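双臂备餐演示工位 开放日安全检查表(附意见)

场地:Momberg 展厅,东侧演示区
主办:Stonbridge
工位集成:Vermeulen
演示程序:Wullum,三明治流程
检查时段:2019年1月,开放前、试运行中、闭馆后各一轮
结果代号:A 符合;B 符合,附意见;C 须整改;N 不适用

本表供展厅值班人员与工位操作员共用。开放前一轮未签完,观众不得进入演示区。结果为 C 的项目在意见栏写明临时措施,临时措施不能代替整改。表中所称"左臂""右臂"一律以机器人自身为准,观众视角与此相反,填表和口头联络时均不得按观众视角称呼。

一、场地与观众隔离

1.1 围栏连续,无可侧身通过的缺口。结果 A。
意见:北端与墙面之间原有空隙,已由展厅加一段同规格围栏补齐,插销到位。

1.2 围栏内侧至桌面近端的净距不小于 82 厘米。结果 A。
意见:以机械臂完全伸展时的外缘复核过一次,结论不变。围栏脚垫下贴了地标,移动过须重新量。

1.3 每批观众不超过 15 人。结果 B。
意见:试运行时第二批入场与第一批离场重叠,围栏前短时拥挤。正式开放改为前一批全部离开后再放行,由入口处值班人员控制,操作员不参与清点。

1.4 儿童须由成人陪同。结果 A。
意见:入口已张贴。围栏横杆间距对幼儿偏大,下半部加装透明挡板,挡板边缘已包边。

1.5 疏散通道畅通,出口标志点亮。结果 A。
意见:演示区背后的储物箱已移走。闭馆后不得再放回原处。

1.6 地面无绊倒物,跨越通道的电缆有盖板。结果 B。
意见:通道部分符合。桌前缘下方的线缆见 3.3。

1.7 背景噪声不影响口令听辨。结果 A。
意见:试运行期间在操作员位置测得近 59 分贝,口令和蜂鸣均可辨。讲解扩音器不得朝向操作员位置。

二、机械臂与安装

2.1 两臂底座与安装板连接牢固。结果 A。
意见:用扭矩扳手逐一复核,标记线未错位。标记笔颜色须与上次不同,否则看不出是否复核过。

2.2 底座指示灯为绿色后方可启动程序。结果 A。
意见:操作员须两侧分别确认。一侧亮灯不能推定另一侧正常。

2.3 两臂工作区有重叠时,程序内设互锁。结果 B。
意见:Wullum 流程中,右臂负责盘面上方的操作,左臂负责烤面包机一侧。两臂同时进入中间区域的条件已由 Vermeulen 在程序中屏蔽。手动示教模式下此互锁不生效,因此开放时段内禁止切换到手动示教模式,钥匙由操作员保管,拔下后不留在面板上。

2.4 夹爪夹持力设定不超过 32 牛。结果 A。
意见:用测力计核对,与程序参数一致。更换指垫后须重测,不沿用旧值。

2.5 夹爪断电后保持夹持,不松脱。结果 B。
意见:空载与持瓶两种状态均做过断电试验。持瓶断电时瓶身未掉落,但瓶嘴方向略有偏转。恢复供电前须人工取下瓶子,操作步骤见 6.4。

2.6 碰撞检测已启用,灵敏度未被改动。结果 A。
意见:以泡沫块在低速下触发,两臂均停止。灵敏度参数页打印件附于工位文件夹。

2.7 从臂身到腕部的电缆留有余量,运动全程不绷紧、不勾挂。结果 B。
意见:右臂一侧电缆弯曲段较长,会落到桌面上再回到腕部。全流程慢速跑一遍,未见与盘子接触,但与盘边的间隔取决于盘子摆放位置。每次布置完毕,操作员须以最低速度空跑一遍,目视确认电缆走向。后续建议加一处理线夹。
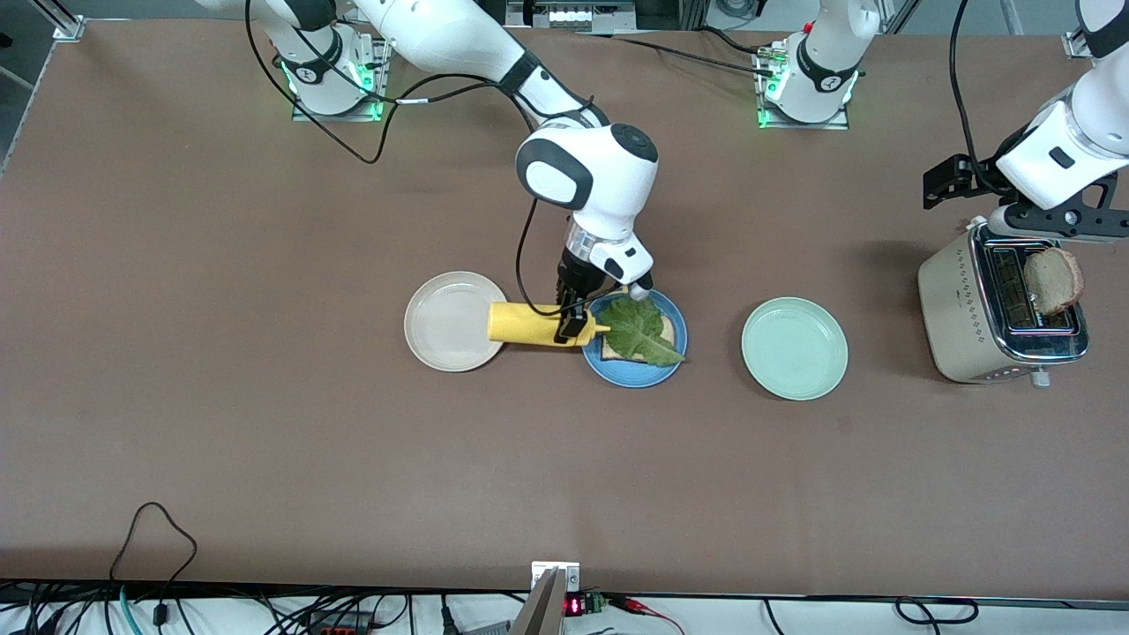

挤酱过程中能否由工作人员伸手扶正盘子?
程序运行或暂停期间一律禁止伸手进入桌面上方,须先按下急停,确认两臂静止后再调整盘子,复位后从流程起点重新开始。

2.8 运行速度不高于展示模式上限。结果 A。
意见:展示模式为默认启动模式。Stonbridge 希望收尾动作加快以缩短每场时间,本次检查不予同意,如需变更另行评估。

三、电气与线缆

3.1 总开关、漏电保护器动作正常。结果 A。
意见:漏电保护器试验按钮按下即跳闸。烤面包机与控制柜分路供电,跳一路不影响另一路,标签已贴。

3.2 烤面包机为单独插座,不接多孔插排。结果 A。
意见:试运行首轮曾见插在讲解台的插排上,已纠正。电源线不得绕过夹爪的运动范围。

3.3 桌前缘及下方线缆整齐、固定、无裸露接头。结果 C。
意见:桌前缘外侧线缆散放成团,有黑色、灰色和蓝绿色数种混在一起,其中一根细线拱起高于桌沿。操作员在此处走动时存在勾挂风险。临时措施:地面加警示带,开放期间任何人不得站在该侧。整改要求:按信号与电源分束,使用线槽固定,拱起处压平。

3.4 外露电路板有外壳或遮挡。结果 C。
意见:桌前缘旁的数码显示小板无外壳,红黑两线接在绿色端子上,无应力释放。板上为低压,触电风险低,主要问题是金属碎屑或酱料落入后短路。临时措施:以透明盖板罩住,保留读数可见。整改要求:装入带出线孔的盒体。

3.5 桌沿的夹具、支架无锐边,紧固无松动。结果 B。
意见:紧固正常。折角处建议加胶套,安装时不得遮挡显示板。

3.6 控制柜门关闭并上锁。结果 A。
意见:无。

3.7 两臂底座电缆插头锁紧。结果 A。
意见:每日开机前手感检查一次即可,不要求拔插。频繁拔插反而加速磨损。

四、烤面包机与热源

4.1 烤面包机放置稳固,推压不滑移。结果 B。
意见:垫脚完好,桌面为哑光,摩擦尚可。左臂夹爪取放面包时若有侧向力,机身仍可能转动少许。试运行结束后复测机身朝向,与起始位置有偏差。在桌面贴角标,每场开始前对齐,偏差超出角标即停演校准。

4.2 上方及四周无可燃物。结果 A。
意见:讲解用纸卡不得放在桌面。擦手纸放在讲解台后的带盖桶内。

4.3 烘烤时间上限已设定,超时自动断电。结果 A。
意见:由外接定时器实现,不依赖机器人程序。定时器断电后恢复为关闭状态,已验证。

4.4 面包卡滞时有明确处置步骤。结果 B。
意见:面包在槽内歪斜时,夹爪会多次尝试夹取,程序原设不限次数。已改为第二次失败即停止并提示。人工取出前须拔下烤面包机插头,等待冷却,使用木夹。禁止用金属器具伸入槽内。

4.5 指垫耐温等级与取面包动作匹配。结果 B。
意见:Vermeulen 提供了指垫材料说明,等级满足要求。说明书未写累计受热时间,目前按每场结束后检查表面有无发黏、变色处理。发现异常即更换,不做打磨。

4.6 烟感探头与工位的相对位置合适。结果 A。
意见:面包烤焦可能触发展厅报警。烘烤档位固定在较低一档,旋钮位置已用胶带标记。展厅值班室知悉演示时段,但不得因此屏蔽探头。

4.7 灭火器材在操作员可及处,且在有效期内。结果 A。
意见:灭火毯与二氧化碳灭火器各一具,均挂在讲解台侧面。水基灭火器已从该位置撤走。

五、食品与器皿

5.1 演示用食材不供观众食用。结果 A。
意见:讲解词开头与结尾各说明一次。工位未按食品加工场所管理,成品在闭馆后统一丢弃。

5.2 盘子无缺口、裂纹。结果 A。
意见:每场换盘时用手指沿盘沿检查一圈。有缺口的立即剔除,碎片会损伤指垫。

5.3 盘子按标定位置摆放。结果 B。
意见:程序依靠视觉定位,允许一定偏差,但盘子过于靠近时,瓶身会越过邻盘上方。对安全无直接影响,滴落的酱料会使桌面变滑。盘位标记由操作员布置,讲解员不得代劳。

5.4 酱瓶封闭良好,外壁无油污。结果 B。
意见:瓶身打滑是试运行中停机最多的原因。补充酱料后须擦净外壁再放回取瓶点。瓶内装量过满时挤压初段出酱偏多,装至瓶肩以下。

5.5 面包片规格一致,无碎裂。结果 B。
意见:过软的面包片在夹取时易折断,碎屑落入烤面包机后会焦化。建议使用当日开封的切片,边角塌陷的不用。接屑盘每场结束后倒空,倒空前拔插头。

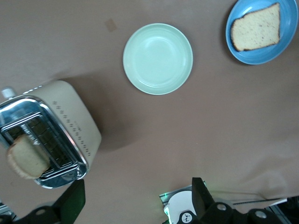
5.6 桌面清洁,无积水、酱渍、碎屑。结果 B。
意见:清洁只用湿布擦拭,布不得滴水。喷雾清洁剂禁止在底座和腕部附近使用,也不得朝烤面包机槽口喷洒。顽固污渍留待闭馆后处理,处理时两臂须断电。

5.7 生菜叶等含水食材单独存放,取用后桌面擦干。结果 A。
意见:存放盒在讲解台一侧,未进入机械臂运动范围。叶面滴水的先沥干再上桌。

5.8 过敏原告示。结果 C。
意见:入口处无告示。面包和芥末类酱料均需列出,即使不供食用,观众仍可能在围栏边接触到碎屑。临时措施:由讲解员口头说明。整改要求:中英文告示牌,置于入口与围栏两处。

六、应急与人员

6.1 急停按钮可及,按下后两臂停止。结果 A。
意见:操作员侧与讲解台侧各有一个,分别试按。讲解台侧按钮周围不得摆放宣传册。

6.2 急停不切断烤面包机电源。结果 B。
意见:与 3.1 分路供电有关,属设计如此。操作员按下急停后还须单独关断烤面包机,这一步在试运行演练中漏做过一次。已在急停按钮旁贴提示,措辞为"停臂后,断烤箱电源"。提示中"烤箱"一词与本表用语不一致,换贴时改为"烤面包机"。

6.3 操作员在岗,不兼任讲解。结果 A。
意见:演示全程操作员面向工位。观众提问由讲解员回答,涉及参数的问题可在两场之间转给操作员。

6.4 停电或急停后的恢复步骤张贴在位。结果 B。
意见:原张贴版本步骤顺序有误,先复位后取瓶。正确顺序如下。
先确认两臂静止,烤面包机已断电。
托住瓶身,由操作员在面板上单独松开右臂夹爪,取下瓶子。
检查左臂夹爪是否夹有面包,如有,托住后松开取下。
清理盘面,双手退出围栏内侧区域。
复位急停,确认两侧底座指示灯均为绿色。
两臂回原点,以最低速度空跑,再恢复演示。

6.5 观众越栏时的口令统一。结果 A。
意见:口令为"停机",任何工作人员均可喊出,操作员听到即按急停,不核实原因。演练时讲解员用了别的说法,已纠正。

6.6 急救箱配有烫伤敷料。结果 A。
意见:在值班室。取用后登记。

6.7 观众互动环节。结果 N。
意见:主办方提出过让观众递面包片给夹爪,未列入本次演示内容。若2月场次要加入,须重做风险评估,本表不能沿用。

七、影像与讲解

7.1 讲解内容与实际功能一致。结果 B。
意见:讲解词初稿称机器人"能识别任何食材"。现有流程只针对固定的几种物品,此句已删。观众误以为机器人能识别人手,会降低对围栏的重视,属安全相关表述。

7.2 腕部相机画面投屏时无观众面部。结果 A。
意见:腕部相机朝下作业,回原点途中可能扫到围栏外。投屏在回原点段自动切为静态页。

7.3 观众拍照不使用闪光灯。结果 B。
意见:闪光会干扰视觉定位,试运行中出现过一次取盘位置判断失败,程序自行停止,无接触。入口告示已含此条,讲解员开场再说一次。

7.4 自拍杆、三脚架不得伸过围栏。结果 A。
意见:值班人员可当场制止,不需请示。

八、整改汇总

3.3 桌前缘线缆:责任方 Vermeulen。下次开放前完成。完成前该侧保持封闭。
3.4 显示板外壳:责任方 Vermeulen。盒体到货前使用透明盖板,每轮检查确认盖板未移位。
5.8 过敏原告示:责任方 Stonbridge。文本先送展厅核对再印。
2.7 理线夹:建议项,不影响开放。装设后须重新执行一次碰撞检测和全流程慢速空跑。
3.5 支架胶套:建议项。
6.2 提示用语:由操作员换贴。

总体结论:附条件同意开放。条件为上述 C 项的临时措施全部在位,并在每轮检查时逐项确认。任一临时措施缺失,当场停演,恢复后由操作员与值班人员共同签字。

闭馆后一轮补充:两臂回原点后断电,夹爪空置。烤面包机拔插头,冷却后清理接屑盘。酱瓶取下,瓶嘴加盖,放入讲解台后的冷藏箱。桌面擦净,盘子收回。围栏保持原位,控制柜钥匙与示教钥匙分开存放于值班室,领用登记各用一页。

复查在2月进行,范围为第三节全部、2.7、4.1 及 5.8,其余各项沿用每日检查。

操作员签字:
值班人员签字:
集成方签字: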